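Notebook, bench 2
2023-01-29

Hanger sorting, continued from the last page. Stock is the gray plastic type from the Fumholm clear-out, going into the olive-green woven baskets before the Bodier shelving is loaded.

Running total at start: 1,698 sorted. Written on the door sheet as 1,689, corrected.

Method as before. Tip a batch onto the white surface, work from the top of the heap, free the hook first, then slide the arm out along its own curve. Pulling straight up on an arm lifts its neighbors with it and costs time. If two hooks are locked, turn one a quarter and back it out. Do not flex the arms to clear a notch.

Points to settle:
- Contrast. Pale gray on white is poor. The hooks read well enough, the arms do not, particularly where several cross low in the heap. Try a dark mat under the next batch.
- Basket position. Left side, close to the heap. With the corner over the table edge there is more clear surface, but the basket should not be loaded like that. Push it back before filling.
- Nesting. Hooks all to one end, arms flat. Mixed ends fill the basket at half the count and the tangle comes straight back when it is moved.
- Handle openings. Tips find their way through the slot in the side and catch on the way out. Keep the first row parallel to the long wall.
- Rejects go in the Mrema carton under the bench. Split at the hook neck or missing a tip only. Scuffs are fine.

Batch size is still too large. A smaller heap goes faster per piece, even allowing for the extra trips to the crate. Will log times for both sizes in February once the Plolelgate order is out and the bench is free for a full morning.

Gray hangers and woven basket, bench 2: 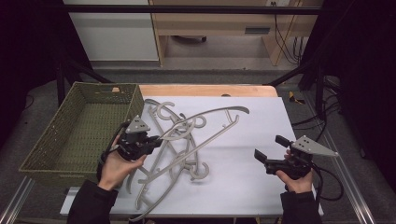
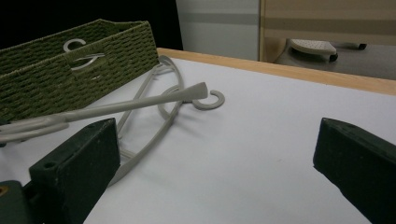

Randi Amundsen: I would leave the mat and change the basket. The open weave snags notched tips whichever way the first row lies, and a smooth-sided bin of the same footprint would fit the shelf. Agree on smaller batches. Please also note which end the hooks face on the label - the last two baskets I opened were opposite.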